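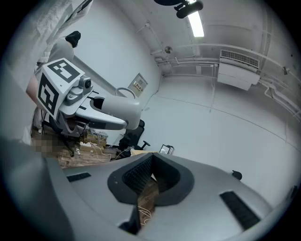

The Notice Board

The lease on the room at Filstead ran out at noon, and by half past nine Dean Mottram had packed one spoon.

He had packed it well. It was wrapped in a page of the local paper and lying at the bottom of a box that could have held a microwave, and he stood over it with the tape gun, trying to decide whether a box with one spoon in it counted as started or finished.

"Started," said his sister Proncombe, over the phone. Her name was Ellen, but she had married into the Proncombes and taken to it so completely that the family used nothing else. "What's left?"

Dean looked. There were the boxes, stacked on the wood floor with the white cables lying across them. There was the office chair. There was the framed notice on the wall, which he had walked past every working morning and never read.

"Hardly anything," he said.

"Are you sitting in the chair?"

"No," said Dean, and got up out of it.

The firm had been called Swai. It sold a subscription to a calendar that reminded people about their other subscriptions, and at its height it had 112 customers, of whom 14 were Dean's relatives. The landlord, a company called Tornness that existed mainly as a letterhead, had written to say that a charge of $2,000 would apply if the room was not returned "in its original condition." Dean had asked what the original condition was. Tornness had replied that it was described in the notice.

So he went and read the notice. It took a while. The print was very small and had been composed by someone who was paid by the comma. The tenant was not to keep livestock. The tenant was not to hold auctions. The tenant was to leave the walls white, the floor clear and the ceiling, in the words of paragraph 6, "as found."

Dean looked up at the ceiling. It seemed fine. It was possible he had never looked at it before.

"What does it say about cables?" asked Proncombe, who had stayed on the line out of what she called love.

"Nothing about cables."

"Then leave the cables."

"They're my cables."

"Do you know what any of them do?"

He followed one with his eye until it met another one and they went off together. He had bought them himself, in September, in a confident mood. He could remember the mood much better than the cables.

"They're staying with me," he said, and pushed an armful of them in on top of the spoon.

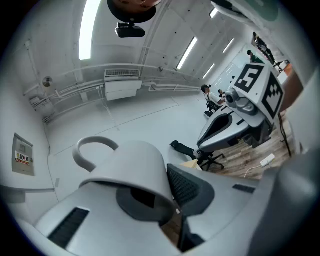 THE MUG

That left the mug.

It was a plain white mug and it had been in the room when he moved in. Dean had drunk out of it for the whole life of the company. He had held it during the good phone call and also during the other one. He turned it upside down, looking for a name or a price or any hint of whose it might be.

"Was it there when you came?" said Proncombe.

"Yes."

"Then it's original condition. You have to leave it."

"It's my mug."

"It's paragraph 6."

"Paragraph 6 is the ceiling."

She made the noise she made when he was technically right, a sort of tired hum. Dean set the mug down, walked as far as the gray electrical box on the wall, and came back. He put it in with the cables. He took it out. He considered writing to Tornness for a ruling and pictured the reply, which would come in three weeks and refer him to the notice.

"How much is a mug like that?" Proncombe asked.

"Four dollars."

"And how much is the charge?"

Dean did not answer. He was already wrapping it in the sports section, handle first, with a great deal more care than he had given the spoon.

At ten to twelve he rolled the chair out to the elevator with two boxes riding on the seat. Then he went back up for the rest, and once more after that to switch off the lights. He had the key in the envelope and the envelope half sealed when he stopped, said a short word, and tore it open again.

There was a store across the street that sold kitchen things. He was back at one minute to noon with a mug, blue, the only color they had, and he left it on the floor with its price sticker still on.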